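Stedcombe Cabin Bag, 47 cm
Product code 3878
Colours: slate, moss, brick

We have wanted a bag like this on our shelves for years, and since it came in last April three of us in the shop have bought one (Vilmos has two!). The Stedcombe is made by Imrie, a small workshop that started out with rucksacks for hill walkers, and you can tell, because the straps are a joy and there isn't a silly pocket anywhere on it.

It's a soft bag that opens flat like a suitcase. One side is a single deep space for clothes, the other has a mesh cover and a zip all the way round, so you can open the whole thing on a narrow hotel bed without your socks rolling off. The outer pocket takes a passport, a boarding pass and a paperback, and you can get at it while the bag is on your back – lovely when you're shuffling up the steps to the plane with a coffee in the other hand.

Size and weight
Height 47 cm. Weight 530 g empty, straps included. The handles on the top and the side are both padded, and the side one is the one you'll grab when it comes down from the overhead locker.

Do check your own airline before you fly, as the limits differ and they do change. If yours only allows a small bag under the seat, have a look at the Juvum instead, which is the same idea with a bit less of everything.

Living out of it
We're great fans of the self-catering week, and this is where the Stedcombe really shines. Everything goes in the wardrobe in one go, the bag folds down to the size of a magazine, and off you go to find the bakery. The lining wipes clean with a damp cloth. For anything worse, use warm water and a little washing-up liquid in the sink, then hang it up by the top handle. Please don't put it in the machine, the back panel won't thank you.
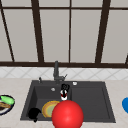
Catherine Dalgleish wrote to us that she got eight days out of hers with one wash halfway, and that the mesh side held two pairs of shoes and a raincoat. She'd like a brighter lining, so that a black charger doesn't vanish in the bottom, and we've passed that on to Imrie. Ruairi Moncrieff found the chest strap short over a winter coat. A longer one can be had free, just put a note in with your order.

What's in the box
The bag, a detachable shoulder strap, a chest strap and a spare zip pull. The luggage tag is sold separately (it's the Cinomness one, and it fits all our bags).

Repairs
Zips and buckles are mended free for as long as you own the bag. Send it to us clean and empty, with your order number inside the outer pocket.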